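Potgieter House refurbishment
Progress report no. 3, 4/11/06
Prepared by Roman Czerwiński for Wanting Xiong, grants officer

Work since the August report

The remaining bedrooms on the upper floor have been repainted and the last of the old carpet is gone. Skultenano finished sanding and sealing the floors two weeks later than planned. The delay was caused by a leak in the linen room, which has since been repaired at no charge to the grant.

Of the 48 bedrooms covered by the agreement, all but nine now have their furniture. Clisport supplied the wardrobes and the open shelving. We kept to white for all the large pieces so that replacements can be moved between rooms without looking out of place. Guangming Zou has checked each wardrobe for level doors and signed the room sheets.

Bedding is being put on as rooms are completed. We chose grey fitted sheets over white after talking to the laundry, and the colour seems to be holding up. Pillowcases are a mix of what was donated and what we bought. 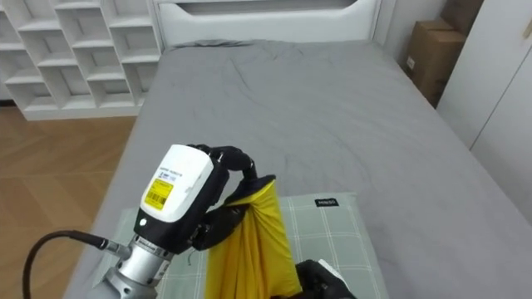
Upper floor bedroom with bed, shelving and wardrobe in place. Two cartons still to be cleared.

Cartons are the main nuisance at present. The storeroom is full, so some are sitting in finished bedrooms until the recycling contractor can take them. Guangming Shi has asked for an extra pickup.

Spending

Bedding came to $1274 for the period, against a budget line of $1545. The $271 left over will go to spare sheets – we have too few for a full change on the same day. Delivery charges were $361, and this line is now fully spent. Any further deliveries will be paid from our own funds.

Still to do

Nine rooms need wardrobes and shelving. Curtain rails are on order for the whole upper floor. Zeyu Xiong will draw up the room inventory once the last furniture is in, and a copy will be sent with the final report.

We are not asking for any change to the completion date.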